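Ticket: Mat creeping on bench, loose items wandering with it
Site: Sutdale workshop, long bench
Raised by: Zulema Escobar
Assigned to: Roscoe Pruitt
Priority: Low (raised by Zulema to Medium, lowered by Roscoe to Low, raised by Zulema to Medium)
Status: Monitoring

Zulema Escobar, 09:10
The green marbled mat on the long bench is on the move again. I lined it up with a pencil mark last night and this morning it was 7 mm off. It looks like a very expensive bathroom floor and behaves like a bar of soap. The bench underneath is ridged aluminium, so the mat only touches the tops of the ridges and slides along them whenever anyone leans on it. Please fix, or tell me which of my colleagues to stop leaning.
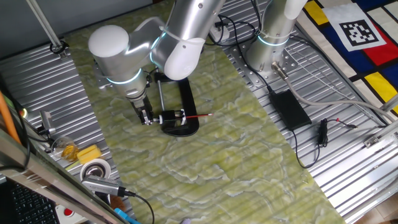 Roscoe Pruitt, 09:45
Have you tried wiping the underside? Lanness says their mats grip "most flat surfaces", and I would draw your attention to the word flat.

Zulema Escobar, 10:20
Wiped. It is now a clean mat that slides.

Roscoe Pruitt, 11:30
Tried double-sided tape from the Doucette drawer, 4 strips across the ridges. Held nicely until Trinity Lyons put her elbows on it to read a data sheet. Tape has been peeled off the bench and is now mostly on me.

Trinity Lyons, 11:38
For the record, they were ordinary elbows.

Roscoe Pruitt, 14:05
Second attempt. Cut a 200 cm length of rubber drawer liner, laid it on the ridges and put the mat back on top. Pushed it with one hand, then two. No movement I could measure. Marcus Abernathy pushed it as well, without being asked, and agrees.

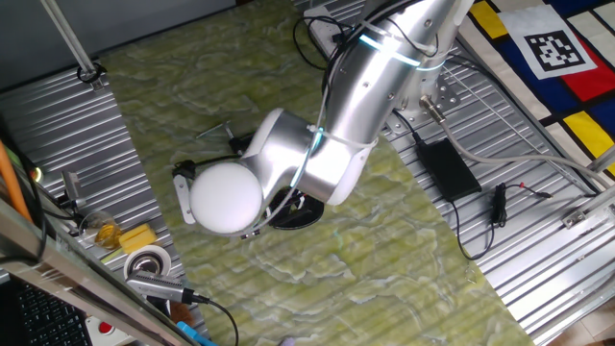

Zulema Escobar, 15:15
Can we add small tools to this ticket? I don't want to open another one and go through the priority business again. Anything left on the mat gets carried off with it when it shifts, and I'd like the surface cleared at the end of each session. There's a little metal hex key lying on the green with a black clip sort of thing near it, and neither of them lives there. We bought a tray from Civstead for exactly this, and it has been holding biscuits since October.

Roscoe Pruitt, 15:40
Added. Biscuits relocated. Leaving the ticket open until the mat has survived another visit from Trinity.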